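Subject: Re: [leritcombe-readers] What to do with the old minutes and programs

On 9 August 2025, Virgil Hodoroagă wrote:
> I have 387 programs from the reading circle, going back to
> the first season. Is it worth keeping them all? My wife
> says no. Also, does anyone own a flat scanner?

Virgil, keep every one! I read old programs the way other people read novels (the tea prices alone).

I spent most of January on the Filali songbooks, 514 pages, and loved it.

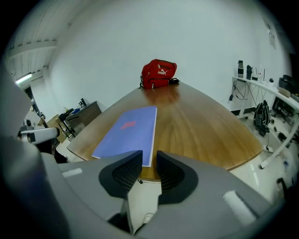 Scan at 300 dpi, in color even when the page is plain black type, and name the files by season first so they sort themselves. Staples out before you start, please.

My order of work, if you want to borrow it:

1. Sort by season, undated ones in a pile at the end.
2. Pencil a number on the back, top left corner.
3. Scan the covers first, then go back for the insides.
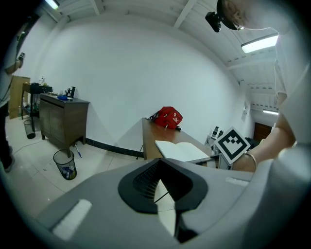
4. Put the paper in a Woko box, lid on, away from the radiator.

I have a flat scanner and you can have it until the Zondis evening. Does the first season list the soloists?

Hiếu Cao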